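Birdie Baptiste, for the Plavero Fund
From Detlef Meinecke, St. Anne's Parish Outreach
Progress report, second half of the grant year

Dear Birdie,

Thank you for your patience in waiting for this. I had hoped to have it on your desk in January, but the roof over the sacristy had other ideas, and I spent more of that month on the phone with the people from Schwerdtfeger than I did with my own family. The roof is sound again and paid for out of the building account, so you will find none of it in the figures that follow.

You asked me last time to say a little more about the families and a little less about the boiler, and I have tried to do as I was told.

The welcome program

When the Plavero Fund agreed to help us, our parish and the Chaldean Catholic mission that shares our church had been getting along as polite neighbors. We had the ten o'clock Mass and they had the one o'clock liturgy, and people nodded to each other in the parking lot. Your grant was meant to help us look after newly arrived Christian families together, with one intake, one set of visitors and one calendar. I am glad to tell you that this is now how we work, though it took us longer to get there than I promised in the application.

Since the start of the grant year we have received 86 families, which comes to 322 people, the youngest of them born here two weeks after her parents arrived. Most come from Iraq and Syria, with a smaller number from Egypt. Every family is matched with two visitors, one from each community, and the pair stays with them through the first school year. We lost seven visitors over the winter, mostly to job changes and moves, and we have replaced five of them. The two remaining gaps are being covered by the deacons, who have been very good about it, but I would like to have them relieved before the summer.

English classes

The classes are the part of the program that has grown the most. We planned for two evening groups and now run four, plus a morning group for mothers with small children. In all, 223 people have attended at least one full term. The Trodar workbooks we bought with the first payment have held up nicely and the teachers like them, although the advanced group has been through its set twice and is asking for something with longer readings. One of the older gentlemen has taken to bringing the Sunday bulletin and correcting my commas, and I am told this counts as homework.

Childcare during the morning class was our weak spot in the last report. We had one room and far too many toddlers in it. The parish school has since let us have the old kindergarten room on class mornings, and attendance among the mothers has picked up a great deal.

Worship and feast days

I know the fund doesn't pay for liturgy, and nothing in this section was charged to the grant, but it would be a strange report that left it out. During Advent we held evening prayer together in English, Arabic and Aramaic. We had expected the faithful few and ended up opening the choir loft. The children's choir learned a hymn in Aramaic from one of the grandmothers, who came to every rehearsal in her good coat and was not at all shy about stopping them when the vowels went wrong. We plan to do the same in Lent, with a simple meal of soup and bread afterward.

There was some grumbling in the fall over the hour of the Sunday liturgies, and I would rather you heard it from me. A few of our longtime parishioners felt that they were being hurried out of coffee hour to make room. We moved our Mass half an hour earlier, and the mission very kindly offered to share the hall, so the two coffee hours now run into each other. There is more cardamom in the coffee than there used to be – I count that as progress, and so do most of the grumblers.
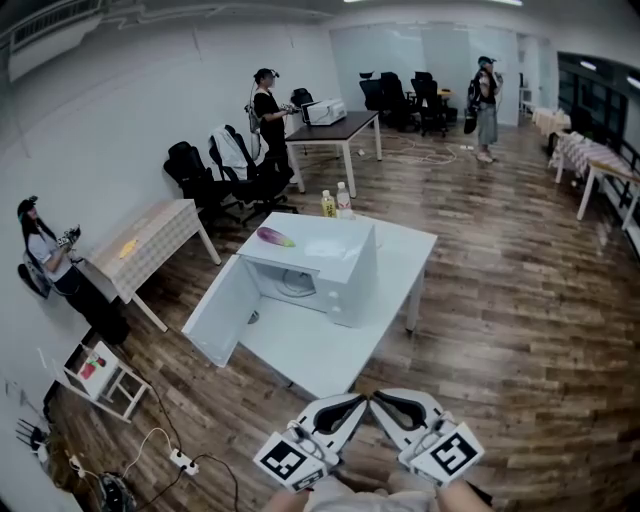
The budget for the year is holding. We are a little over on transportation, mainly bus passes for people going to medical appointments and to the immigration office downtown, and a little under on printing. With your permission I would like to move the printing money across and close the gap that way. The furniture line is fully spent. The family emergency line is not, and I would ask to carry the balance into the next period, as rents come due in the summer just when the school meals stop.

Employment has been slower going. Watov took on several of our men and women at its packing plant in the fall and has been a fair employer by every account I have had, but its hiring has now paused and we need more than one door to knock on. Two of our people were pharmacists at home and one taught chemistry for many years, and getting their papers recognized is a long road. We have found a retired school principal in the parish who is willing to sit with them over the forms, and I hope to have better news in my next letter.

What we are asking of you

Apart from the transfer and the carryover, I have only one request. The pastor of the mission and I would both like you to come and see us, ideally on a Sunday, when you could attend either liturgy or both and stay for lunch. There will be too much food and you will be sent home with more of it. The side door by the rectory is the one to use, and if you let me know the week before, I will see that the gate is open and a parking space is kept for you.

With gratitude and every good wish,

Detlef Meinecke
Outreach Coordinator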